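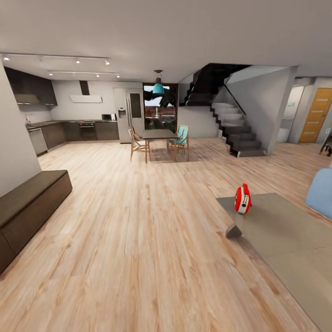 Holzboden im Alltag: was hilft und was man lassen kann

Von Jummai Ugwu, 25. Oktober 2019

Holzdielen verzeihen viel, nur keinen Eimer. Wer wischt, als müsse er ein Schiffsdeck schrubben, bekommt irgendwann auch Planken wie auf See, schön gewölbt. Der Lappen soll nebelfeucht sein. Wenn nach einer Minute noch Wasser steht, war er nass, da hilft kein Diskutieren.

Immer in Richtung der Maserung wischen. Quer geht auch, man sieht dann bei tiefer Abendsonne eben jede Bahn und lädt Gäste nur noch mittags ein.

Schlieren kommen meistens vom Putzmittel. Ein Teelöffel neutrale Seife auf einen Liter reicht, die Verschlusskappe ist kein Messbecher, auch wenn sie so tut. Essig bitte in den Salat.

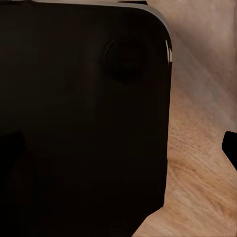 Gegen kleine Kratzer schwören manche auf Walnüsse. Bei dunklem, geöltem Holz klappt das sogar leidlich: Kern halbieren, einreiben, kurz warten, mit einem weichen Tuch nachgehen. Auf hellen Dielen hat man hinterher einen Kratzer mit Fleck. Dafür gibt es Wachsstifte, notfalls zwei Töne mischen und den helleren zuerst nehmen.

Filzgleiter halten im Prospekt ewig. Bei mir waren es im Juli 14 Stuhlbeine, und an 11 davon klebte statt Filz eine Art Haustier aus Staub. Alte Klebereste mit dem Föhn anwärmen und abrubbeln, Bein entfetten, neuen Gleiter fest andrücken und 60 Minuten niemanden setzen lassen.

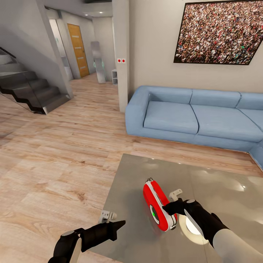
Unter dem Sofa bitte auch gleiten lassen, das Ding wandert bei jedem Filmabend ein Stück. Teppichunterlagen aus Gummi können auf geölten Böden Ränder hinterlassen, Vlies ist harmloser.

Nachgeölt wird, wenn ein Wassertropfen nicht mehr perlt. Dünn auftragen, Überschuss abnehmen. Öllappen danach ausgebreitet draußen trocknen, zusammengeknüllt können sie sich selbst entzünden.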